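Notes for the gossip talk, 2025-10-19

- Start without slides. Ask who read a celebrity split story this week. Hands will go up slowly, then all at once!
- Say straight out that I love this stuff. I've read gossip pages since school and I'm not going to be sniffy about them.

## The Ostov split

- Remind people who they are: Themis Dimitriou and Inger Thygesen, nine series of *Ostov* together, then the divorce.
- His radio interview first. Play the clip up to "she kept the dog" and stop there.
- Her reply was one line, through her agent. Read it out slowly.
- Around 700 headlines in March, and nearly all of them used his words (I went through them, it was glorious).

## Who gets quoted

- Whoever talks first sets the wording. "Walked out" was his phrase, and by teatime every site had it.
- Edin Begović's piece is the good one. He rang both sides and waited two days for her to ring back. Read the second paragraph if time allows.
- The children. Two papers named them, the rest left them out. Pause here, someone always wants to speak.

## Reading it at home

- Hand out the Jukadbridge cuttings, one between two.
- Pens: underline every claim that has a name attached. Circle "a friend says" and "sources close to".
- Five minutes, then swap with the pair behind. 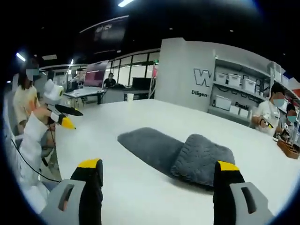
## Questions

- Gunhild will ask about privacy law. Pass it to Dagný, she knows far more than I do.
- If it goes quiet, ask whose side they were on before the cuttings, and whose now.
- Collect the pens!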